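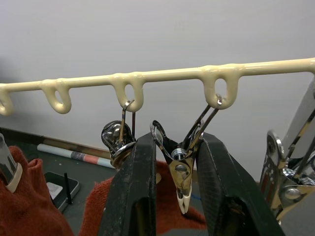
El orden de las cosas pequeñas

Cultura doméstica

En las viviendas antiguas de la costa, la cocina y el zaguán compartían una misma solución para guardar lo que se usaba a diario: una tabla fija a la pared, a la altura del hombro, de la que pendían cazos, llaves, abrigos y sombreros. El armario cerrado llegó mucho después a la mayoría de los hogares y durante generaciones fue un bien de dote, reservado a la ropa blanca. Lo demás se colgaba.

La Fundación Sampaio, dedicada al estudio de la vida cotidiana, presenta en noviembre una exposición sobre esta costumbre. Reúne cerca de 400 piezas procedentes de casas particulares, talleres y escuelas, y ocupa cinco salas del edificio de la antigua aduana. Su comisaria, la historiadora Milagros Arboleda, ha dedicado nueve años a la investigación que la sustenta, iniciada con el inventario de una sola vivienda, la de una familia de cordeleros cuyos descendientes conservaban todavía las perchas del obrador.

«El mueble cerrado habla de lo que una familia quería proteger», explica Arboleda. «La percha habla de lo que necesitaba a las siete de la mañana».

El recorrido arranca en la cocina. Los inventarios notariales consultados por el equipo mencionan con frecuencia la espetera, la tabla con garfios de la que se suspendían carnes, aves y utensilios. En las casas acomodadas llegó a ser un objeto de exhibición, y el cobre que colgaba de ella se bruñía antes de las fiestas patronales. En las modestas bastaba un listón con clavos. Los notarios rara vez se detenían a describir este segundo tipo, de modo que su historia ha debido reconstruirse a partir de testimonios orales y de las marcas que los clavos dejaron en el yeso.

La segunda sala está dedicada a la escuela. Las aulas rurales disponían de una hilera de perchas junto a la puerta, y el lugar asignado a cada alumno se mantenía durante todo el curso. Segundo Mosquera, maestro jubilado y donante de varias de las piezas expuestas, recuerda que los niños más pequeños no alcanzaban la suya y que los mayores colgaban por ellos las capas en los días de lluvia. De su antigua escuela procede un listón en el que aún se leen iniciales grabadas a navaja – la dirección del centro ordenó lijarlas en dos ocasiones, según consta en el libro de gastos.

El capítulo más extenso de la muestra aborda los materiales. La madera dominó mientras la carpintería fue un oficio de barrio. El hierro forjado convivió con ella en cuadras y bodegas, donde el peso lo exigía, y el alambre abrió el camino a las piezas ligeras de la segunda mitad del siglo XX. Con los recubrimientos plásticos se generalizó un tipo de colgador resistente a la humedad, apto para baños y lavaderos, que los catálogos comerciales ofrecían en tonos claros. El taller Brallimis, ya desaparecido, fabricó durante décadas rejillas y barras de esta clase para ferreterías de toda la provincia. Sus muestrarios, cedidos por la familia del último encargado, Octavio Cuervo, se exhiben ahora por primera vez.

Cuervo conservó asimismo la correspondencia con los clientes. Abundan en ella las reclamaciones por ganchos demasiado estrechos para los cinturones de los albornoces y las consultas sobre la distancia conveniente entre uno y otro. La respuesta del taller era siempre la misma: un palmo para la ropa, medio para los paños.

La exposición se detiene también en otras tradiciones. La investigadora Ye-rin Yoo firma en el catálogo un ensayo sobre los bastidores de los que se tendían las prendas de ceremonia en las casas coreanas, y el arquitecto Kha Tô analiza el papel de la caña de bambú como tendedero y perchero en las viviendas estrechas de Hanói. Ambos textos coinciden en señalar que el objeto colgado permanece a la vista y obliga, por tanto, a un cierto acuerdo entre quienes conviven acerca de lo que puede mostrarse.

La última sala recoge piezas de uso actual, entre ellas varias barras modulares del estudio Forkstead, y un archivo sonoro en el que antiguos moradores describen de memoria la entrada de su primera casa. El fondo continuará ampliándose tras la clausura. La Fundación recibe donaciones de particulares los martes por la tarde, en la oficina de registro de la planta baja, y solicita que los objetos se entreguen sin limpiar ni restaurar, acompañados siempre que sea posible de una indicación del lugar de la casa que ocuparon.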